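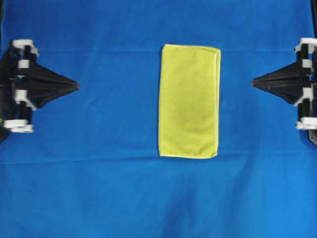
Tema 4. Presupuesto de una celda para doblar textiles

Apuntes de la asignatura Planificación de Equipos. Profesor: Hideaki Katayama.

El error más frecuente en los trabajos del curso anterior fue presupuestar solamente el robot. Una celda con dos brazos necesita también superficie de trabajo, cámaras, dedos de recambio y horas de puesta en marcha. Por esta razón pedimos separar el gasto en dos hojas: inversión inicial y consumo anual.

En la inversión inicial entra la pareja de pinzas. Para el ejercicio usamos la oferta de Pladik, 2200 euros por las dos, con soportes y sin cámara de muñeca. Cada cámara cuesta 262 euros y se necesita una por pinza.

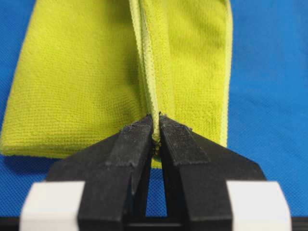 El consumo anual es más difícil de estimar. Las almohadillas de fricción recogen pelusa de la microfibra y pierden agarre, y los dedos impresos se rayan. Fengying Shi propone contar cuatro juegos de almohadillas al año - yo aceptaría también tres, si el alumno justifica el plan de limpieza.

Las telas son baratas, pero conviene comprarlas todas del mismo lote. Un cambio de color o de grosor obliga a repetir pruebas, y estas horas se pagan. 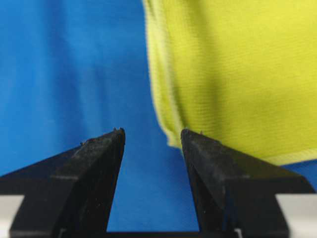
Plazos: el proveedor entrega en aproximadamente 10 semanas. Quien quiera empezar las pruebas en agosto debe tener el pedido firmado antes de mayo.

Para entregar:
Hoja de inversión inicial, con impuestos aparte.
Hoja de consumo anual.
Comparación breve con la oferta de Otberg (el documento lo tiene Gwendolyn Nguyen-Tran).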